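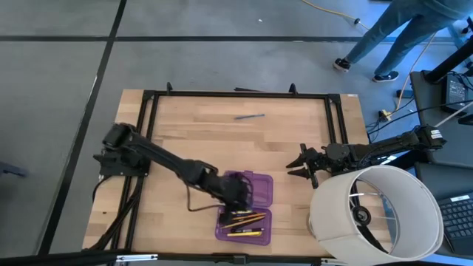
4.2 The open-day demonstration

Much of the confidence placed in two-armed tidying systems rests on demonstrations, so we attended one. The Plosum workshop opened its floor to visitors for an afternoon in February, and we watched the Jitiner table from the public side. The task was pen sorting: pencils and pens were to end up in a divided plastic box (Figure 3).

Our doubts concern the set-up more than the arms. Most of the pens and pencils already lay in the tray, roughly parallel, while a single blue pen lay apart on bare wood with clear space around it. Few desks look like this. The lampshade on its side near the right arm was the only awkward object, and it was no part of the task as announced.

The handout cited 1378 trials but did not say how many had been stopped by hand. We asked three times and were given three different answers. Ikeda's checklist, which we follow in Section 4, would class the event as a display, and we have left it out of the pooled results.

Figure 3. Pen sorting at the Jitiner table, with one gripper over the purple box and the other open to the right.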